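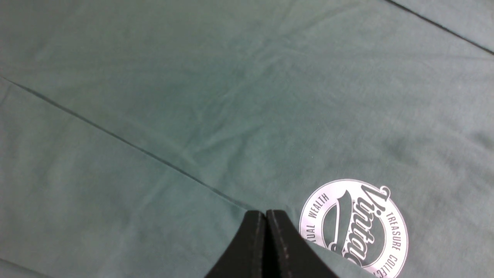
What is the best way to fold a cotton t-shirt?

Lay it face down, fold each side in towards the middle so the sleeves end up on the back, then bring the hem up to the collar and fold once more if your drawer is shallow. Everything else you'll read about folding is a variation on that, and most of the variations are sold by somebody.

Laundry > Clothes care > Folding > Common questions

Washing Drying Folding Ironing Drawers and shelves Contact

Do I need a folding board?

We doubt it. The Tiston board gets mentioned a lot in our inbox, and it does what it claims: the shirts come out the same width. So do shirts folded by hand against a magazine. If you fold for a shop display, or you share a cupboard with someone who minds, buy one. For a household drawer it's one more flat thing to store, and it lives behind the door until you trip on it.

Is filing shirts upright better than stacking them?

Better for finding them, yes. The claim that it prevents creases is shakier. Our tester kept half a drawer each way through April and couldn't pick which shirts had come from which side once they were on. An upright row also slumps as soon as you take a few out, which is when the people selling dividers turn up. The Brirkovberg ones are fine. A shoebox lid is also fine.

Why do my shirts have lines in them after a week in the drawer?

Pressure on a fold makes a line. Put thirty shirts in a space meant for twenty and the bottom ones will come out with a sharp crease wherever they were doubled over. Take some out of the drawer. People write to us wanting a spray for this, and we haven't tried one that beat owning fewer t-shirts.

What about the small soft wrinkles between the folds?

Those are a different matter. They usually come from the shirt being bunched when it was folded, or from sitting in the basket overnight. Smooth the body of the shirt with the flat of your hand before the first fold, working from the middle out to the side seams. Once it's on and warm from wearing, a lot of what's left drops out anyway.

Does rolling stop creases?

It swaps them. You lose the hard line across the chest and gain a general rumple, plus a curled hem if you roll tightly. Rolling is handy in a travel bag because you can jam rolls into corners. We've never understood the case for it at home.

Should I fold shirts straight out of the dryer?

If you can be bothered, it helps. Warm cotton flattens easily under your hand. Make sure they're dry right through, including the collar and the underarm seams, before they go in a closed drawer. A shirt folded slightly damp will smell like it by the weekend.

Do I fold with the print facing in or out?

Out, if you want to know which shirt it is. The warning about prints sticking together applies mainly to thick rubbery ones stored somewhere hot, and a bedroom drawer seldom is. If a print does feel tacky, fold it so the printed area lies against plain fabric. Don't iron over it, whatever the back of the packet says.

Is it worth ironing t-shirts at all?

Not in our view, with an exception for the one you wear under a jacket. The colour of the shirt makes some difference to how much a crease shows, and so does heathered fabric, which hides a bit. Hang it in the bathroom while you shower if you like. The results of that are oversold too, but it costs nothing.

How long should folding a load take?

Less time than the videos about it. We had 1053 replies to our reader survey and the most common answer to "what do you dislike about laundry" was folding, chosen by 886 people. Only 191 picked ironing, which we suspect means most of them have quit doing it.

Can I pay someone to do it?

Pappas in Plosby takes wash-and-fold bags over the counter until 6 pm. They fold in thirds with the sleeves tucked behind, and they'll do it your way if you leave a note. Whether the bag comes home neater than you'd manage depends on how far you have to carry it. Ours had slid sideways by the time we reached the car.

Where do I send a question?

Use the contact page. We don't accept sponsored answers, and we won't test anything that needs an app.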